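Tuesday, props bench, tabletop set

Wiped the white table first thing. The gray smudges on the left half don't shift with plain water, so next time try the Zakley cleaner. Keep props clear of the black grommet holes.

Set for this round is the small tea layout from the Rotstead box: round plate, mug toward the back, striped pastries. Pastry goes on the plate a little left of center, spare straight on the table to the right of it. Start time 7:00, lamps left as they were.

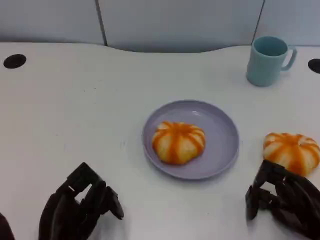
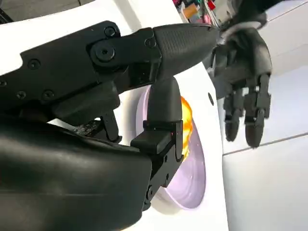
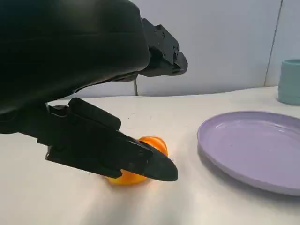 Tea layout. First: both pastries out, one on the plate. Second: plate on its rim. Third: plate flat with nothing on it, orange piece on the table next to it.

Notes on the props. The lavender plate has enough rim to keep a pastry from rolling off. The stripes read well against white. Mug handle to the right, same as on the Rultley sheet.

Box label still says 281, should be 90. Relabel before it goes back on the Janevski shelf. Order more felt pads.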